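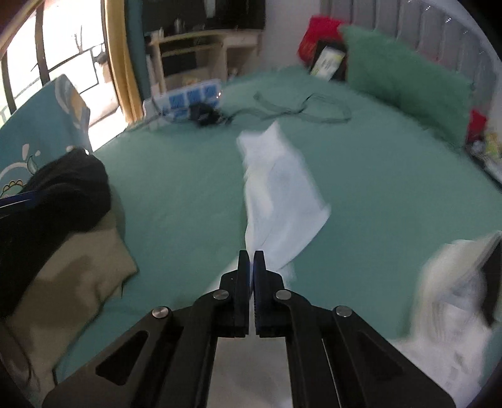
19/09/2019

Community placements notebook – Groden office

Back from the first site visit of the term. Writing this up before the details go.

Went to Droltdale to look at the neighbourhood centre as a possible host for second-year students. Bus takes 35 minutes from the main gate, which is longer than the timetable claims. If we send people out there for a two o'clock start they will need to leave straight after the noon lecture and eat on the way. Need to check whether the travel fund covers the return fare or only the outward one. Last year's form says "travel to placement" and people read it both ways.

The centre runs a homework room, a lunch for older residents and a repair afternoon. They would take students for the first two. They don't want any at the repair afternoon until they have sorted their own insurance. I said that was fine and that we would ask again in November.

Notes on the homework room. It gets busy at about half past three and is nearly finished by five. The staff would like the same students each week, not a rota. I agree with them. Our rota last year gave us good numbers on paper and poor results, as the children had to explain themselves to a new person every time. One pupil had a different helper for six weeks running. For this term I want pairs, fixed, with one spare who knows both groups.

Lunch. The manager asked that students sit down and eat with people instead of standing behind the serving hatch. She has had groups before who washed up very well and spoke to no one. I have put this in the briefing sheet under "what you will be doing", in plain words, near the top. Previous version had it on page three.

Sign-up. 701 names on the mailing list after the welcome fair, which sounds better than it is. A mailing to the list last year brought a handful of replies. The useful figure is the number who come to a briefing. We have 100 places at briefings across the term and I'd like them filled by people who mean to go on a placement. Idea: ask for two free afternoons on the sign-up form, so that anyone without any finds out early. Colleagues please say if you think this will put off students with jobs. I am not sure myself. Could offer the Saturday food store as well, but the store can only take four at a time.

Background checks. Eight students from last year still have checks that are good for this term, so they can start as soon as the sites are ready. Everyone else waits. The turnaround was three weeks in spring and I would plan on five. Please stop telling students "a few days". I had two of them in the office this morning who had been told that, and they had already arranged lifts.

Credit module. Long talk about the reflective log. The present one asks for 1,000 words at the end, all in one go, and what comes in is mostly a list of things done, with a last paragraph about having learned a lot. I would like to try short entries instead, one after each visit, half a page at most, with a question set in advance. First three questions, in draft:

What did you expect to do today, and what did you do?
Who decided how the time was spent?
What did somebody tell you that you didn't know before?

The second one is the one I care about. It gave the most interesting answers when we tried it with the Hayes group in spring. Several students wrote that they had taken over an activity without meaning to, and then changed what they did the week after. Nothing like that came out of the long essays.

The objection is marking time. Short entries from every student every week is a lot of reading. Suggest we read all of the first two and then sample, and tell the students that we are sampling. The partner sites should not be asked to mark anything. They were asked two years ago and it went badly, and one of them still mentions it.

Hayes. They are happy to go on as before, on the same two afternoons. They have lost their large room until the heating is mended and are using the small one, so no more than six students at once. I've changed the cap on the sheet. The key safe code has been changed too, ask me for it, I am not writing it here.

Drusberg. The garden project went quiet over the summer and I couldn't get an answer by email. Rang them today. They are still going but have moved the work sessions to the mornings, which rules out nearly all of our first years. Have not taken them off the list. A morning group might suit the part-time students, who always ask why everything is after lunch. Will put it to the part-time rep.

Agreements. Found that our written agreement with one of the older sites ran out in the spring and no new one was signed. We carried on as if it had been. I have started a sheet with the end date for each site and who holds the signed copy. It is in the shared folder, under Agreements, and needs filling in. I have done the ones I know. Some of the scanned copies have a page missing – if you have the paper version, please scan it again.

Something to think over. Every site we talk to asks for the same thing, which is that people come when they said they would. They ask for that before skills, and before numbers. We spend most of the briefing on attitudes and about two minutes on what to do if you can't make it. Going to turn that round for the first session and see. The phone number to ring should go on a card, since no one looks at the sheet again once they have it.

To do

Ask finance about return fares.
Send Droltdale the draft agreement and our insurance letter.
Reply to the lunch manager with dates.
Type up the log questions and pass them to the module team for comment.
Order cards.
Find the missing box of lanyards. Last seen in the cupboard by the lifts.
Book the larger room for the first briefing. The small one was too hot last time and people left.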